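Dralomano Apprentice Intake: Questions and Answers

Who can apply?
Anyone 18 or older with a high school diploma or GED. Mill experience is not required.

How many places are open?
There are 70 places at the Pernness plant, split between rolling, maintenance and the melt shop.

Is there an application fee?
No. If anyone asks you for money, report it to the hiring office.

When is the deadline?
Applications must reach us by October 18, 2018. Late forms are returned unread. The written test is held in November, and you will get the time and room by mail.

What is on the written test?
Basic math, reading a simple drawing, and shop safety. You have 2 hours. Calculators are not allowed. 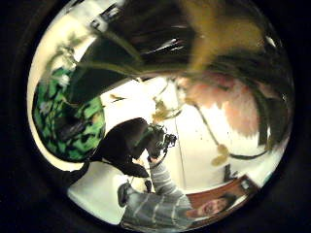
Do I need to bring anything?
A photo ID, your admission letter and two pencils. Phones stay in the lockers by the door.

Will I be paid during training?
Yes, from the first day. Trainees also get a one-time allowance of $500 for boots and work clothes.

I applied last year. Do I have to apply again?
Yes. Old forms and test scores do not carry over.

Who do I contact with other questions?
Su-bin Baek handles applications. For medical exams and disability accommodations, ask for Engelbert Reisinger.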